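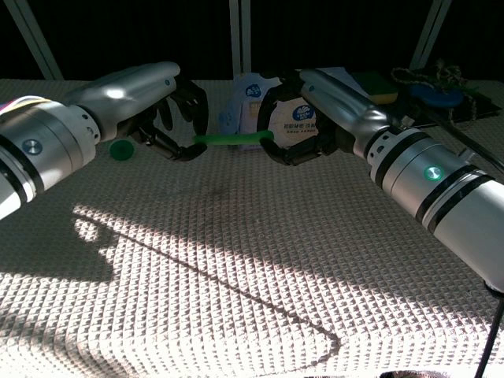 Is a cotton waffle tablecloth a good choice for a table that is used every day?
For most homes it is a good choice, if you can accept that it will shrink a little and that it will never lie as flat as a smooth cloth.

I bought the Wenmont waffle tablecloth in September and it has been on our table almost all the time until now, so I think I can give a fair opinion. I paid 80 dollars for the large size. Before this I had only smooth linen and, when the children were small, the kind with plastic on top, so waffle was new to me. In the country where I grew up we use this weave for bath towels, and my mother still asks why I eat dinner on a towel.

First the washing. The label says to wash warm and dry on low. I washed it before the first use and it came out shorter on the long side by the width of my hand. On the short side I saw less change. The shop page mentions shrinking in one small sentence near the end, and I think it should be near the top, next to the sizes. If your table is long, take the bigger size. After the second wash it stopped shrinking, and now it keeps its measure.

I don't iron it. I tried one time, and the little squares became flat and sad and stayed like this until the next wash. Now I shake it well when it comes from the machine and hang it over two lines, so the weight is shared. If you hang it over one line you get a fold in the middle that stays for days.

Stains are the part where people disagree. My neighbor Fereshteh Ranjbar has the same cloth and she says that she would not buy it again, because turmeric went deep into the squares and did not come out. I believe her. With me, tea and tomato came out when I put cold water on the place quickly and then used ordinary soap. Candle wax was difficult. The wax sits inside the small holes and you can't scrape it like on linen. I put the cloth in the freezer, broke the wax with my fingers, and still one gray spot is there, near a corner. Bread crumbs also go in the holes, so wiping with a sponge is useless. You must take it outside and shake it.

The good side is how it feels and sounds. Plates make less noise. A wet glass does not leave a ring on the wood under it, at least not in my house, although for a hot pot I still use a cork mat. The cloth does not slide when somebody leans on it, and my old linen always did. Writing on it is bad, the pen goes through the paper, so homework needs a book or a board under it.

The hem is sewn with double thread and it is still straight. One corner opened a little in winter and I closed it by hand in a few minutes. The loose threads are more annoying. Any ring, watch or cat will pull a loop out of the weave. Don't cut the loop. Push it back to the wrong side with a thick needle, and after washing you will not find it again.

I compared it with the Zisholm cloth, which my brother-in-law Tarmo Siliņa uses in his kitchen. The Zisholm is thinner and has smaller squares. It dries much faster and it is cheaper by 30 dollars, but it moves on the table and you can see the color of the wood through it. For a summer table outside I would take the Zisholm. For indoors I prefer the Wenmont.

About the store: I ordered from Rätsep and the package came folded very tight, with hard creases that needed two washes to disappear. When I wrote to ask about the size, I got a polite answer the next day from Jamie Clegg, who offered to change it for the bigger one if I paid the postage. I kept mine.

What I don't like:
The shrinking is not explained well.
Wax and crumbs in the squares.
No middle size, only small and very large.

What I like:
Heavy, quiet, stays in its place.
No ironing.
It became softer with every wash and did not get thin.

I give it four stars from five. I will probably buy a second one when they have the gray again, so that one can be in the wash. For a house with much curry or many candles I would look for something smooth.

Updated 12/04/2026: the corner that I repaired is still closed.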